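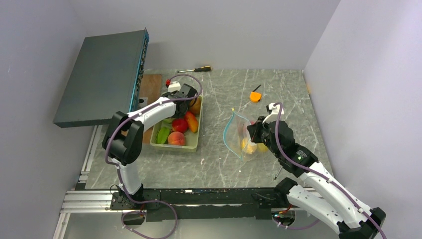 4. Comparing two grippers on the bag and tray task

Use this section when both arms are already mounted and homed (sections 2 and 3). It covers a side-by-side trial of the standard finger set and the Pernen finger set on a two-arm Stitunness bench. Allow up to 30 minutes for each finger set.

4.1 Before you start

1. Set the controller to Hold and check that both arms stay where they are when you let go of them.
2. Follow each purple cable from the gripper back along its arm. It should hang in a loose loop at every joint. If a loop pulls tight when you bend the elbow by hand, undo the nearest clip and give it more length.
3. Put the produce tray on the left arm's side of the table and the zip-top bag on the right arm's side. Open the bag fully and lay it flat.
4. Load the tray with a mix of shapes. A peach, an apple and a mango make a good starting set, as they differ in size and in how firmly they can be held.
5. Put pale or yellow fruit in the bag. Dark fruit is easier for the camera to pick out through clear plastic and will flatter the results.

Note: The table may hold other items during a trial, such as a screwdriver or a board, so long as they stay out of the area between the tray and the bag. Do not move them between finger sets.

CAUTION: Keep hands clear of the mounting bar whenever the controller is in Run. Both arms can swing back over it.

4.2 Setting the grip force

1. Open the Grip page and choose the arm.
2. Enter 2 newtons as the starting force.
3. Close the gripper on the peach and lift it clear of the tray. If it slips, raise the force one step at a time and try again.
4. Check the skin for dents. Should you find any, go back one step and use a fresh peach.
5. Save the value under the name of the finger set, then repeat for the other arm.

The two arms will often settle on different values. Leave them different – matching them by hand hides wear in the fingers.

4.3 Running the trial

1. Select Bag and Tray from the task list and press Run.
2. Let the left arm work the tray and the right arm work the bag. Do not help either of them.
3. Press Mark each time a piece is dropped, or when a finger catches on the zip edge of the bag.
4. When the task ends, press Hold, change the fingers on both arms and run 4.2 again before the second trial.

CAUTION: Fingers with a sharp inner edge can cut the bag. Replace the bag if you see a split, and enter the split in the log.

4.4 Reading the log

The log lists every close and open command with the force at that moment. A full log holds 3,198 lines, after which the oldest are overwritten, so export it after each finger set.

Error 171 means that the gripper closed without meeting anything. One or two in a trial are normal on the bag side, where the film can fold over the fruit. If they come in a run, the camera has probably lost the bag edge – see 6.2, Camera alignment.

Section checked by Nabila Ashour and Leandro Quezada, Sultevside. Last revised in March.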